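The Pillow Problem

Hotels keep adding cushions. Guests keep putting them on the floor. 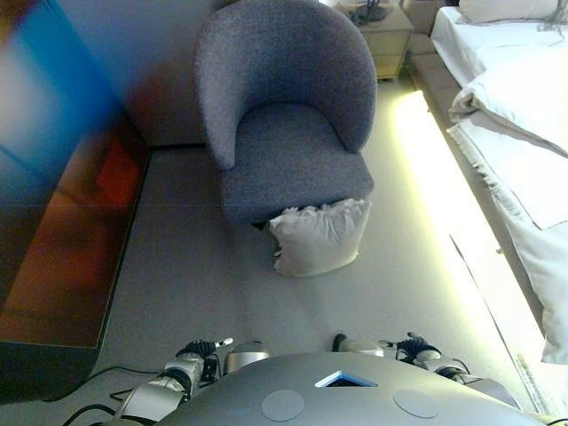 What is a decorative pillow in a hotel room for?

Mostly it is for the booking photo. It gives a plain white bed some shape on a phone screen, and most guests move it before they sleep.

I have spent a good part of the past year in mid-priced hotel rooms, and I have started to keep an eye on where the extra pillow ends up. In one room it was a white square with a ruffled edge, down on the pale carpet and propped against the front of a grey tub chair. A perfectly good seat was right above it. Who puts a pillow on the floor when there is a chair going spare? Plenty of us, I suspect. The chair is for the coat, the bag and tomorrow's shirt.

The trade has a different story. Jolta, a bedding supplier that sells to small chains, calls its square pillow a "comfort layer" and charges hotels $31 apiece for it. Its catalogue promises that guests will "feel the welcome." I asked the company whether it had ever checked if guests kept the things on the bed. The reply talked about colour and texture for two paragraphs and left my question alone.

Keegan Tremblay ran housekeeping at the Berisha, a 138-room hotel in Gerkville, until he moved over to the training side in March. He has no great love for the square pillow.

"You make the bed, you set it in the middle, you give it a bit of a chop," he says. "Next morning it's on the floor, or behind the curtains. One fellow had it in the bathtub."

The Berisha used to put four on every bed. Tremblay got that down to one, and says the complaints he had been warned about never came. I would take that with some salt, as he was hardly a neutral party. Still, fewer pillows meant fewer covers to wash, and that brings up the part hotels would sooner not discuss. Sheets and pillowcases are changed between guests. Decorative covers often run on their own timetable, and good luck finding it printed anywhere in the room.

At the Berisha, Tremblay says, covers went to the laundry if they were found on the floor. That sounds fine until you think about the tidy guest who picks the pillow up again before checking out.

The tub chair deserves a harder look too. It has become the standard seat in this kind of room, low and rounded and done up in nubby grey fabric. The makers like to talk about the curve of the back, how it "holds" you. I find it holds you for the length of one phone call. The seat is deep, so anyone with short legs either perches at the front or slides back and loses the floor. A small cushion behind the spine would help, and a plump square one takes up too much of the seat to do the job.

Tisusis, a furniture line that turns up in a lot of recent renovations, now sells a tub chair with a slim lumbar pad zipped to the back. It costs more, and I sat in one for most of a Wednesday afternoon without needing to get up and stretch. The pad was a dull beige and would do nothing for a booking photo. I expect it will sell poorly.

Tremblay thinks hotels will come around, and that in 6 years the square pillow will be gone from all but the fancy places. I doubt it. Bed runners were supposed to be finished as well – those strips of cloth across the foot of the mattress – and I slept under one last month. I had dropped it on the chair by nine o'clock, and the pillow went with it.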